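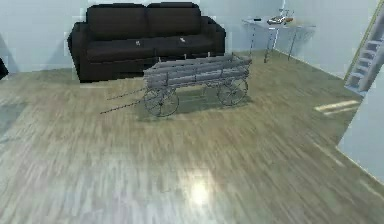
Esidberg Observatory, dome and ground station
Pre-season walkthrough, Jul 7, 2018
Checked by: Kylie Pirihi
Comments marked RR are from Roswitha Rüegg, added after she read the draft.

Marks: OK, FIX, or OPEN. OPEN means I was told it's fine and couldn't confirm it.

## Dome

- **Shutter opens and closes fully: OK.** Three cycles. Slow on the third. The log says it was greased in spring, and the grease I found was gray and stiff, so I have my doubts about which spring.
- **Rotation stop button: FIX.** The one by the door works. The one behind the pier does nothing. Last year's sheet has both ticked.
- **Rain sensor closes shutter: OPEN.** I poured a cup of water on it and the shutter moved 8 minutes later. The Pedico manual calls this "prompt."
 - *RR: There is a delay setting. It was probably raised to stop false alarms.*
 - Then who raised it, and to what? Nothing in the log.
- **Ladder and rail: OK.** One loose bolt, tightened.

## Telescope and mount

- **Counterweight safety screw: OK.**
- **Cable wrap: FIX.** The power lead pulls tight before the software limit kicks in. Moved the limit in by hand for now.
- **Solar filter, front cover: FIX.** Pinholes near the rim. Do not use for the August open day or for anything else. I've heard "it's only the edge" and I don't care.
- **Finder scope capped for daytime use: OK.** Cap is taped on. Leave the tape.

## Satellite tracking dish

- **Lockout key present: OK.**
- **Dish holds position in wind: OPEN.** Cultus sent a report rating it to 96 mph. The report doesn't say whether that's parked or moving, and I've asked twice.
- **Ground strap: FIX.** Corroded at the clamp.
- **Warning sign readable from the path: FIX.** Faded. You have to be standing where the sign tells you not to stand.

## Control room

- **Battery backup: FIX.** Display promised 283 minutes. It dropped the dish computer well short of that with the heater off. New batteries before anyone plans a night around that number.
- **Sani alert software sends a text on power loss: OPEN.** Roswitha's phone got it, mine didn't. The dashboard shows more than 1,745 alerts delivered. Delivered where?
 - *RR: Your old number was still in the list. Changed it. Please test again.*
 - Will test again. Stays OPEN until I have the text in my hand.
- **Fire extinguisher: OK.** Gauge in the green, tag current.
- **Red lights on stairs: OK.** Bottom step could use a strip.
- **First aid kit: FIX.** No eyewash.

## Before the first session

1. Disconnect the dish until the ground strap is replaced.
2. Stop button behind the pier repaired and tested by someone other than the person who repaired it.
3. Old solar filter cut up and thrown out. Putting it back on the shelf is how we got here.
4. Rain sensor delay written down, with a name next to it.

*RR: Agree with 1 to 3. For 4, I will look at the controller and write the value on the lid.*

On the lid and in the log, please.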